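Keeping a Movie Collection in Good Shape at Home

Discs

Store discs upright, the way you would shelve books. A tall stack puts all the weight on the bottom cases, and the little hub that grips the disc is the first part to crack. If a case rattles, open it before you put it back. Replacement cases are cheap and come in the same widths as the originals. I buy the Brullitz ones because the sleeve holds the old cover without trimming.

Wipe a dirty disc from the center straight out to the rim with a soft, lint-free cloth. Don't wipe in circles. Plain water on the cloth will take off most fingerprints. Paper towels leave fine scratches and should stay in the kitchen.

My own shelves passed 1000 titles a while ago, and alphabetical order was the only system that lasted. Sorting by genre sounds good until you have to decide where a horror comedy goes.

Tapes

Rewind tapes fully before putting them away and stand them on end with the full reel at the bottom. Keep them off the floor and away from speakers. If you see white dust or spots through the window, don't play the tape. It can foul the machine and every tape that goes in after it — bag it and keep it apart from the others.

Posters

Roll posters with the printed side out, around a wide tube, with a sheet of acid-free paper against the ink. A poster that has been rolled tight for years will need 2 days or so flat under clean boards. Older ones from the Clornbridge reprint series have heavier paper and take longer. Never use tape on the front. For framing, ask for a mat or spacers so that the print doesn't touch the glass.

Box sets and oversized cases

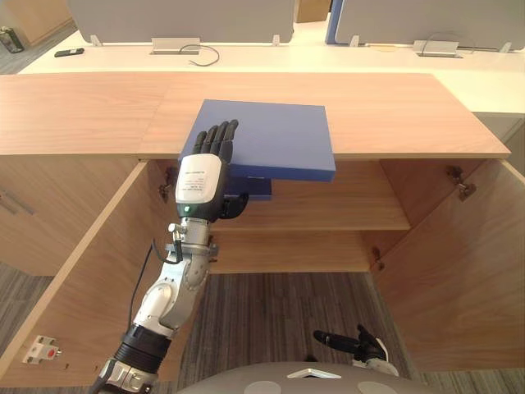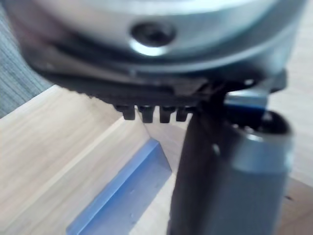
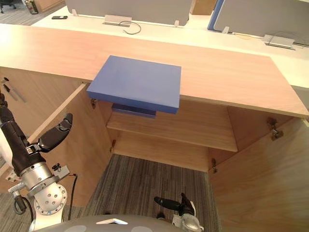
Collector's boxes come in every size, so measure the depth of the shelf before you buy one. Include the lid and anything that sticks out of the spine. The Jistham anniversary set is 9 inches deep and won't fit a standard bookcase. Anything left hanging over an edge, like the blue board on the countertop in the last picture, is easy to catch with a hip or a sleeve, and corners are the first thing a buyer looks at. Put the widest boxes on the lowest shelf and slide them all the way back. Leave a finger's width at the sides — a tight fit scuffs the printing each time the box comes out.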